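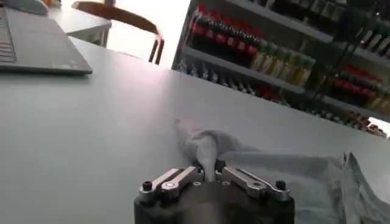 Got it by a twisted bunch. White cloth, first thing on the table.

The folding bench, December

Most of you have walked past the folding bench by now and a few of you have stood there longer than your break allows. Mirela Falcão asked me to put some pictures up for the Moken crew, who keep hearing about it and think we've all been sent home. We haven't. Mirela still does the mending, I still do the complaining, and the arms do towels and trousers at the speed of my uncle reading a menu.

The count on the whiteboard stood at 107 pieces on 05/12/2023. Sólveig Bech did 16 in the time it took me to make tea, and asked that this be recorded. It is now recorded.

What's changed is mostly the standing. Folding used to be a whole shift on your feet, and now it's a job where you lay a piece out, wait, and decide whether you can live with the result. My back is in favour. My patience is still in negotiations. Grethe Bach says she misses having her hands busy and has started bringing her knitting, in a very cheerful orange.

The laptop stays on the bench and the laptop is not a coaster. You know who you are.
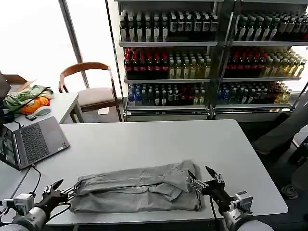 TROUSERS & OTHER LONG THINGS

Grey pair, folded lengthwise, one gripper at each end. Trousers take two arms, same as they always did with us, although we never needed a charging cable. Pocket flap on top, which Maj-Britt Sandberg would have marked me down for in my first week.

Zixuan Ren looks after the settings and is the person to see if a fold comes out wrong. Please don't just refold it on the quiet. I know it's quicker. I've done it too, and Zixuan noticed, and there was a chat.

Still to be sorted: who signs off a finished pile, and whether minding the bench is paid at the folding rate or the machine rate. Mirela is taking that one upstairs, and I've asked for the answer in writing.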